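We use cookies to keep this site working and to count visits. Accept | Manage settings

Bench notes — outdoor table, deck side
Monday, July 7, 2025

Moved the write-up outside for the day. Round glass-topped table, wicker-look chairs, two laptops. Wanted to settle whether the deck table can serve as a second desk through September.

Placement, as found: mug with the handle to the right, laptop lids closed, red coaster toward the middle. Clear bottle with the white screw cap had no fixed spot.

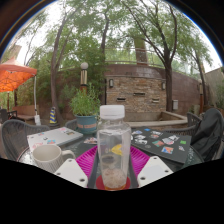
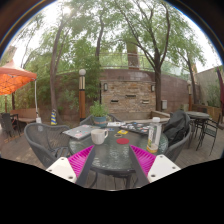
Glass top, red coaster, white mug, two laptops.

Glare is the main limit. The glass throws the sky back and the screens were unreadable from the house side between 1015 and 1127. Turning the chair to face the plant pot helped somewhat. A matte mat would be the next thing to try — Marites Layug has a Bustosero one in the store room, item 211, cork backed.

Level: checked along two axes. Low toward the steps, 2 mm across the top. Acceptable for typing, not for the Jetard balance, so weighing stays indoors.

Stability: the top rocks when leaned on at the rim. Suspect one foot sitting over a gap between planks. Shim it before anyone puts a full cup near the edge.

Power: no outlet within reach of the short cord. Ran on battery.

To do
- shim foot, recheck level
- fetch mat, repeat the glare check at the same hours
- ask Marites about the long Cernovo extension cord
- drinks on coasters, away from the keyboards

Recent entries
Saludo shelf labels, second pass
Store room inventory, cork and felt
Cernovo cord reel: strain relief
Jetard balance, drift after moving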